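January, 16:20
Logged by Ekua Fiadzo, Dokau bench support

Ticket 162: stirring station, rod pick-up

Reported by Ayuba Frimpong, prep bench. The hand stops over the rack and does not close on the rod. Three stops since lunch, same position each time. Ayuba cleared each one from the panel and stirred that batch himself.

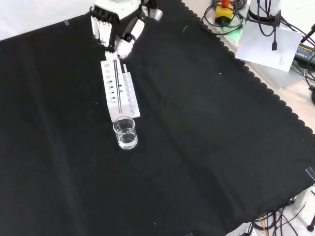 Hand over the upper end of the rack, beaker at the lower end.

Checked the taught pick-up point against the rack. The rack had been put back 4 mm off after cleaning. The cloth moves when people lean on it, so the rack moves too. Re-taught the point in Vekside and ran the stir cycle 16 times at low speed. No stops.

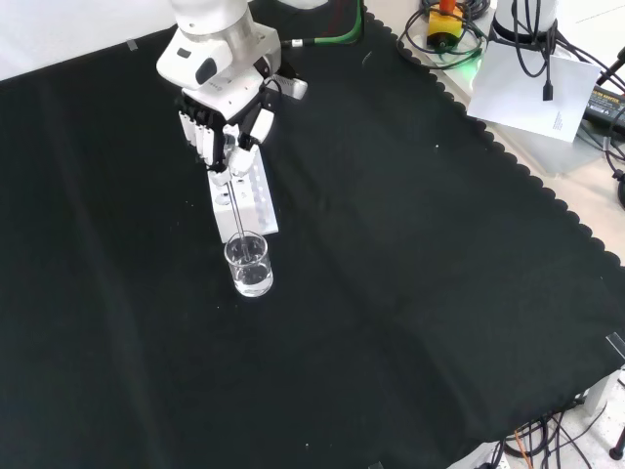
Grip force left as it was. Raising it was suggested on the last ticket, but we have no spare rods until the Vollow order arrives.

Ayuba also asked me to record the following. Before the station came in, two people shared the stirring and either could leave the bench. Now one person loads, watches and clears stops, and the other has moved to labelling. When it stops often he can't get his paperwork done -- he stays late for it. He would like the stop alert sent to the labelling desk as well. Passed to Amoah for a decision.

Status: pick-up fault closed. Alert request open.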